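Online banking sign-on: project report, group 2
16 July 2018

We looked at how people get back into their bank account online after forgetting a password. Thirty students at Nasavby tried the reset page we built, called Sisteck. It sends a six-digit code by text message – the code runs out after nine minutes.

Nearly all of them finished the reset. Two gave up at the security question.
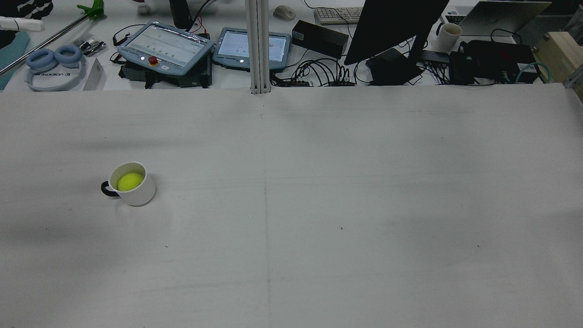

Rodica Barbu thought the security question should go altogether, as most of the answers could be guessed by a flatmate. We kept it for the test but made it optional in the second version.

Still to do: joint accounts, and customers who have changed their phone number.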